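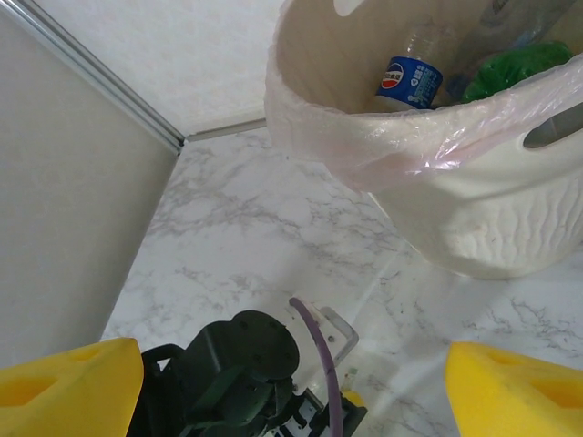
Setting up the two-arm bench kit from Lisine takes the better part of a Sunday, and the woman who runs product support there is quite cheerful about admitting it. "We used to say an afternoon," she told me over a very large pot of tea, "and then people would write to us at nine in the evening, still looking for the right screws."

Lisine sells the kit, called Grundus, mostly to colleges and small workshops that want to try out sorting and tidying jobs before they spend real money. There are 57 pages in the printed guide, and she wrote a good many of them herself, which may be why they read like a letter from a patient aunt. I asked why so many of the practice jobs involve trash.

"Oh, bottles are wonderful teachers," she said, laughing. "They're clear, they're shiny, they roll off when you least want them to. If you only ever practice with wooden blocks you get a bit spoiled. And everybody has bottles – you don't have to order them from us!"

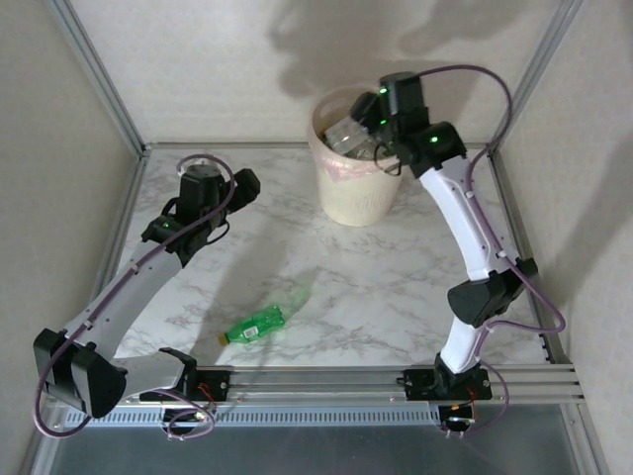 Bottle practice on the bench, with the lined bin standing toward the back.

The liner matters too, she explained, and here she went on for quite a while (I didn't mind). A bag changes shape with every bottle, and beginners tend to forget it when they plan where a gripper should go. Her advice is to fold it well down over the rim and to record 100 tries before changing anything else.

I did grumble a little about the price of spare fingers, and about the cable clips, which I found fiddly on my own loan kit. She took the second point gladly. "Write that down, please, and send it to me. The clips are on my list for August."

Would she steer anyone away from it? "Somebody who wants it to work by lunchtime," she said, and poured me another cup.

82 shares | 6 comments

We use cookies to remember your preferences. Accept | Manage settings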